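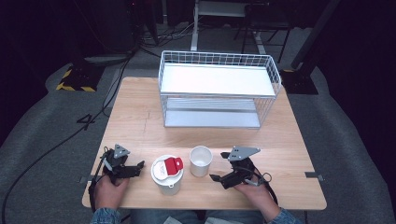

Print this article
E-mail this article

The wire shelf basket is a small item of household storage made from thin metal rods, intended to stand on a table, worktop or cupboard floor and to persuade its owner that two short layers of clutter are tidier than one tall one. It is sold under a great many names, among them rack, caddy, organiser and stand, and the trade has never settled on one. The usual form is a rectangular cage with an upper surface and a lower level. The upper surface may be open wire or, as in the white one at the back of the wooden table, a flat solid shelf, with slats lining the level beneath. Opinion is divided on which is better. Small things fall through wire, and crumbs collect on everything else.

Origins

Wire goods for the kitchen are much older than the shelf basket, and include egg baskets, salad shakers and cooling racks, many of which are still in use and most of which are still bent. The two-level basket came later, when fitted cupboards left households with a good deal of height and very little floor. A cup is short. A cupboard is tall. The air in between had been going to waste for years before someone thought to put a lid on the cups and call it a shelf.

The Jarum catalogue listed an early example as "Basket 149, with upper deck", a nautical touch dropped from the following edition. Its rival, Karnis, brought out a version with folding legs, which folded well and at times of their own choosing. It was withdrawn the next October.

Construction

Most baskets are made of steel rod welded at the crossings and then coated, generally in white. The coating keeps rust away until it chips, and it chips first at the corners, where the weight rests. On bare wood a chipped corner leaves a small brown mark. Felt pads are the accepted cure and are found, some weeks later, stuck to something else.

The spacing of the rods decides what the basket can hold. Mazza, a maker of kitchen wirework, settled on a gap of 30 millimetres, wide enough to clean between with a brush and narrow enough to stop an onion. It does nothing to stop a teaspoon. Slatted lower levels give a steadier base than plain wire, particularly for narrow cups, although they take longer to wipe and so tend to be wiped less.

Use

The lower level is meant for low, wide things and the upper for whatever is wanted most often. In practice the upper level receives post. Lidded tubs do well on either, provided there is room above to open them, and those with flip-up tabs need a little more headroom than their owners allow. Plain cups may be stored upright or upside down. The upright party points to the rim, which ought not to touch the shelf; the upside-down party points to dust. Neither has been known to convert anyone.

Nives Grasso, whose booklet The Shelf Within the Shelf remains the longest work on the subject, advised keeping no more than 6 objects on the upper level and moving one off whenever another was added. She also recommended emptying the whole basket once a month and putting back only what had been missed. Readers who tried this reported very tidy baskets and a second pile beside them.

Stacking one basket on another is possible with some designs. The Fundell pattern has small cups under the feet for the purpose, and an instruction leaflet that advises against it.

Cleaning

Warm water and washing-up liquid are enough for ordinary grime. Grease at the welds responds to an old toothbrush. Scouring pads take off the dirt and the coating together. The basket should be dried before it goes back into a cupboard, standing on its side if the slats hold water.

See also: Cake stand; Cooling rack; Plate rack; Drawer, miscellaneous

Article 1418. Last revised 2/13/26.

Print | E-mail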